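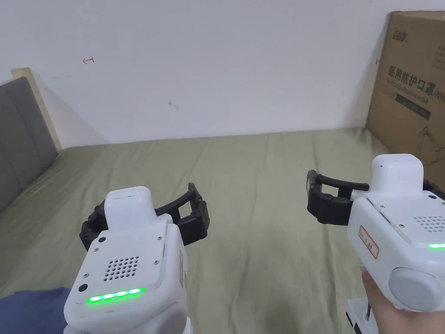
*Bed in 91, green sheet on, wrinkled. Mask carton in the far corner.*

**Ticket:** 2000
**Unit:** Simões building, room 91
**Opened:** 11 March 2020
**Opened by:** Bahman Akbari
**Category:** Furnishings / bedding
**Priority:** Low (was Medium, see below)
**Status:** Open, waiting on part

**Problem as reported**

Fitted sheet keeps creeping on the Mavau bed. Put it on tight, fold a load of shirts on it, by the end the back edge has ridden up and the whole thing is ridges. Happens every load. Sheet is the Endiro one that came with the room. Also two marks on the wall over the bed, want them on record before move-out in June so I don't get billed.

**Tried before opening ticket**

- Took sheet off, put back on other way round. Same
- Washed it, cool. Slightly better for a day, then same
- Tucked the wall side deeper by hand. Can't reach properly, mattress is hard up against the wall
- Folded on the desk instead. Desk too small, gave up

**Reply from Trorel desk**

Please pull sheet completely, check corner elastic on all corners, refit starting from the wall side. Report back. Do not use pins or tape on the mattress.

**Log, step 1: refit from wall side**

Moved the navy thing off the bed first. Slid mattress out toward me 5 inches, did the two wall corners, pushed back. Much easier than reaching over. Elastic OK on three corners. Headboard corner by the wall is tired, stretches and doesn't come back much.

Pulled flat with both hands from the front edge. Some light creases left in it, not worried about those, that's just how this fabric is.

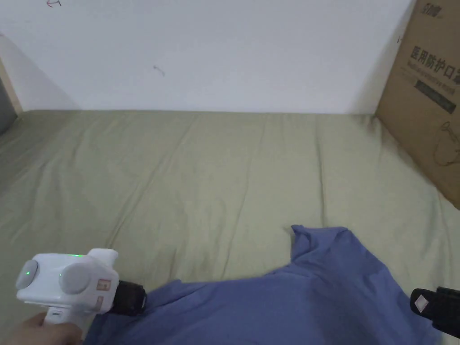
## Step 2: wall marks

Separate issue but same ticket, desk said fine.

1. Red mark, over on the left, toward the headboard. Small scribble. Pen I think.
2. Gray scuff nearer the middle. Tiny. Pencil or dirt, can't tell.

There's a dark speck too just left of the carton, so small I'm only mentioning it.

None of these are mine, they were there when I got the keys. Not on the check-in sheet though. Tried a damp cloth on the gray one, very lightly. No change I could see. Did NOT try anything on the red, don't want to smear it across white paint. Desk please advise or just add to the inventroy.

## Step 3: repeat the problem

Desk asked me to do what I normally do and note when the sheet goes. So, shirts. Blue one first, biggest, it needs a good pull at the near corners to get it flat before the sleeves go in.
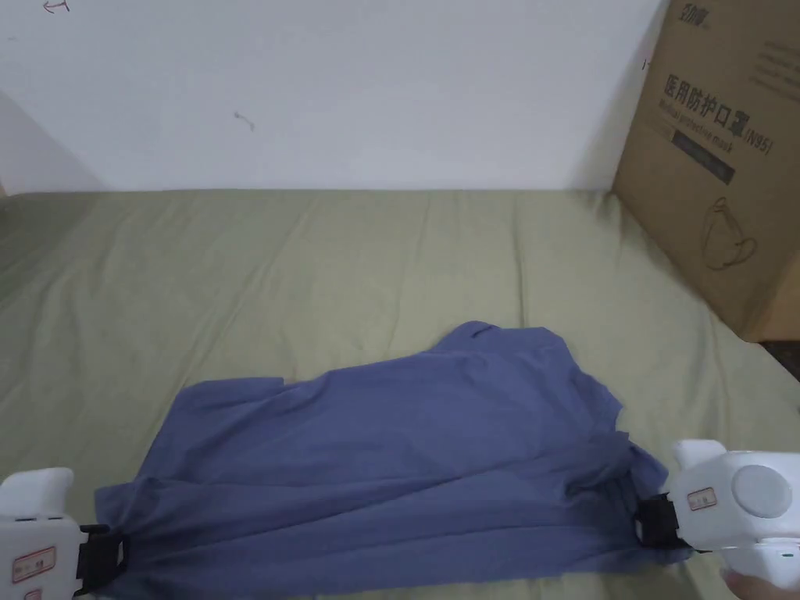 *Blue one, near corners held, rest still bunched. Long ridges in the sheet behind, worst on the left.*

Notes while doing it:

- Pulling the shirt toward me drags the sheet along with it. Cotton on cotton, grabs
- If I lift the shirt and lay it down again instead of dragging, a lot less creep
- Leaning a knee on the front edge makes it worse, stopped doing that
- Left side goes before the right. Same side as the tired corner so I guess that's the cause

Did 2 loads like this. First one dragging, second one lifting. After the second I only had to re-tuck the headboard end.

## Step 4: check headboard side

Desk wanted to know if the headboard is loose and pushing the mattress around. Gave it a shove, padded panels don't move, light wood part at the end doesn't either. Bolts tight as far as I can get fingers in. So not that. 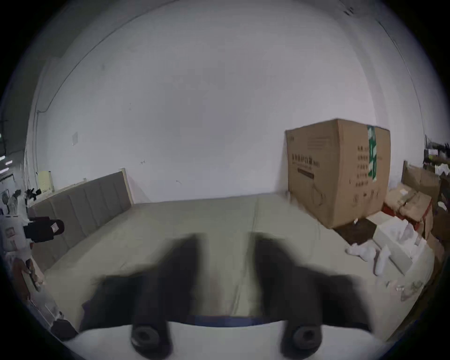 *Headboard at left, bed up to the wall, carton in the right corner. Pale sheet seam runs down the middle.*

That seam is handy by the way. If it wanders off center, the sheet has shifted. Checking that now instead of guessing.

Carton: desk asked if it's leaning on the mattress. It's against the wall in the corner. Can stay for now, I'd need to clear closet space first. Will move it if you need to get at the wall.

## Where we are

- Cause: weak elastic, wall/headboard corner. Probably plus me dragging stuff
- Workaround: fit wall side first, lift don't drag
- Needed: replacement fitted sheet, same size, deeper pocket if Endiro makes one. Or a set of under-mattress straps, I'll fit them myself
- Wall marks: add both to inventory for 91, confirm in writting pls

Dropping priority to Low, bed is usable.

**Trorel desk:** Noted. Sheet requested from stores. Marks passed to inventory, confirmation will come by email. Leave ticket open until the sheet is delivered.

**B. Akbari:** ok. Home after 5 most days, otherwise leave it at the front desk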